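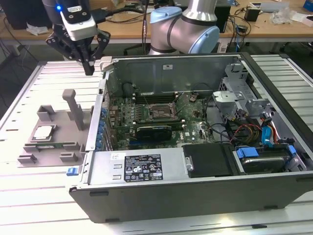
Une tour de bureau ouverte, côté carte mère.

J'habite en France depuis assez longtemps pour me plaindre en français, et je voudrais le faire aujourd'hui au sujet d'un mot que j'aimais beaucoup au début : « réparable ». On le trouve maintenant sur les étiquettes, dans les publicités, dans la bouche des vendeurs. Je l'ai appris avec plaisir, car il est facile à prononcer et il promet quelque chose. Aujourd'hui je m'en méfie un peu.

L'hiver dernier, mon ordinateur de marque Ostell a refusé de démarrer. Il avait 5 ans, l'âge où un enfant commence à peine à lacer ses chaussures. Je l'ai porté au magasin où je l'avais acheté, chez Hollmann, dans la zone commerciale. L'employé fut très poli. Il a tapé le numéro de série, il a regardé son écran et il m'a dit que l'appareil était réparable, mais que la réparation n'était pas conseillée. J'ai demandé qui ne la conseillait pas. Il m'a répondu : le système.

Cette phrase m'a suivi plusieurs semaines. Dans ma langue maternelle, une chose réparable est une chose que quelqu'un va réparer. En français commercial, semble-t-il, c'est une chose que quelqu'un pourrait réparer, dans des conditions que l'on ne réunira pas. Le forfait de diagnostic coûtait 100 euros, non remboursables, et la pièce devait venir d'un entrepôt dont personne ne connaissait le délai. À côté du comptoir, il y avait naturellement un ordinateur neuf en promotion.

Je ne veux pas accuser l'employé. Il avait sans doute autant envie que moi de rentrer chez lui. Je veux parler de l'habitude que nous avons prise, de laisser à un tableau de prix la décision de garder ou de jeter. Mon père réparait les radios de tout l'immeuble, mal quelquefois, mais il les ouvrait. On venait chez nous avec l'appareil sous le bras, on buvait le thé pendant qu'il cherchait, et l'on repartait souvent avec la radio dans le même état. Pourtant on avait appris où était la panne, et cela avait une valeur.

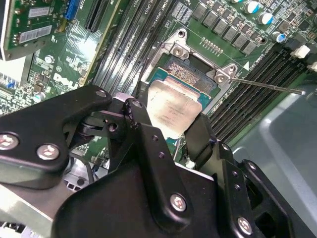

En mars, j'ai poussé la porte d'un petit atelier de la rue Clovard. L'enseigne porte encore le nom Nandetti, bien que l'on n'y vende plus de machines à coudre depuis longtemps. La dame qui tient l'atelier a posé mon ordinateur devant elle et m'a demandé, avant toute autre question, ce que j'en faisais. J'écris des lettres, je regarde des films, je paie mes impôts. Elle a dit que pour cela il suffisait largement. C'était l'alimentation. Deux jours plus tard, je suis venu le reprendre, et il fonctionne encore à l'heure où j'écris ces lignes.

On me répondra que j'ai eu de la chance, et c'est vrai. On me dira aussi que le temps de travail coûte cher et qu'un ordinateur neuf consomme parfois moins d'électricité. Je l'accepte. Il existe des appareils qu'il vaut mieux laisser partir, et je n'ai pas la nostalgie du grille-pain de ma grand-mère, qui donnait des décharges. Mais ce calcul, je voudrais qu'on me le montre – avec le prix de la pièce, celui de l'heure de travail, et le nom d'une personne à qui je peux poser une question.

Je proposerais donc une règle simple. Que celui qui écrit « réparable » sur une boîte soit obligé d'écrire, juste en dessous, où, par qui et jusqu'à quel prix. S'il ne sait pas remplir ces lignes, qu'il choisisse un autre adjectif. Le français en possède beaucoup, j'en découvre encore chaque semaine.

Depuis le printemps, ma voisine du dessous a apporté rue Clovard un aspirateur, puis une lampe. L'aspirateur n'a pas pu être sauvé. Elle m'a raconté la panne dans l'escalier, en détail, le filtre, le moteur, le petit bruit qu'elle entendait depuis Noël, et j'ai dû remonter chercher mes clés pendant qu'elle parlait encore.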